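Notebook entry, March 23, 2018
Input tax reconciliation, Drereo workshop

The purchase ledger for the fabrication section was compared with the supplier returns for the current quarter. Of 483 purchase invoices, all but three agree in tax number, taxable value and rate. The three exceptions were issued by Flosov for steel strip and carry the former registration number of this workshop. Corentin Picard has written to Flosov requesting amended invoices. Until these arrive, the credit on them is held in the suspense account and is not to be claimed.

The rate on strip and rod remains 18 percent. Finished brackets sold to Zovamo were billed at the lower rate, and the unused credit therefore continues to build up. The refund claim is to be filed in April, on the form now in use. Mārtiņš Vaher holds the login and will prepare the statement of inward supplies.

Freight charges from Vasseur were entered twice in the ledger, under voucher and under bill. The second entry has been reversed. Staff are reminded to enter freight from the bill only.
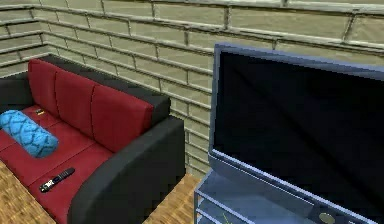

Scrap sales were also checked. Two weighbridge slips lack a buyer's signature, and the tax on both has been paid in full. Copies are in the green binder, behind the job work challans.

Open items: amended invoices from Flosov; bank certificate for the refund account; closing stock of rod, to be weighed again before the claim is signed.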